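Can we still say no to the new transmission line crossing our back field?

Asked by Anayeli Maldonado

We have a small place outside Gultness, and in December we got a letter from Nedelcu saying their new 141 kV line will cross the far end of our hay field. They want 2 towers on our side of the creek. My husband thinks we should sign and be done with it, but I keep reading the thing over at the kitchen table and I don't understand half of it. Do we have any say at this point? 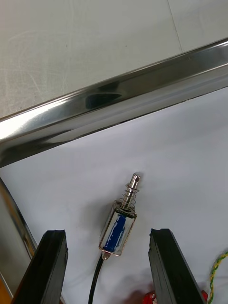 2 answers

Natalia Tovar

Hi Anayeli, and I'm sorry you're going through this! We had the same letter six years ago for the Fimamero line, and I remember that sinking feeling very well. Please don't sign the first version. It's an easement offer, so you'd still own the land, but they'd have the right to build on it and drive across it for good.

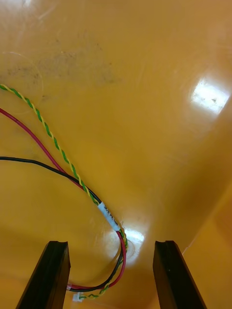 Ask for the route map and the access plan too — ours had trucks coming straight through the gate by the house, and after two phone calls they moved it to the county road. We also got crop damage put in writing, for every season they come back and not only the first one. A lawyer who does land work will usually look it over for a flat fee, and some companies pay that back if you ask nicely.

Eliseo Zamudio

Just hold out, they always pay more in the end. My cousin did.

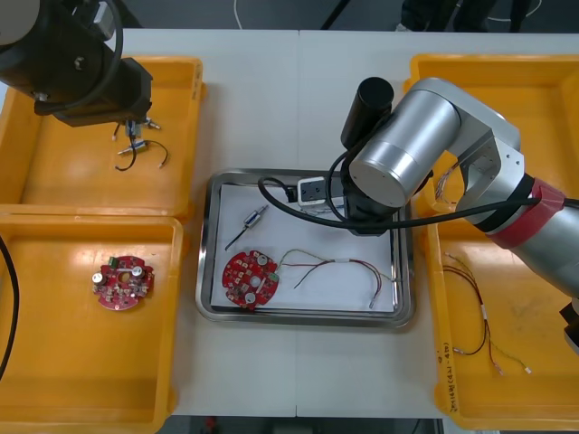
Can they build without our signature?

Sometimes they can, if the state has approved the route and a court grants the easement, so holding out forever is a gamble. Find out where the approval stands before you decide anything. (Natalia again, sorry to go on so long!)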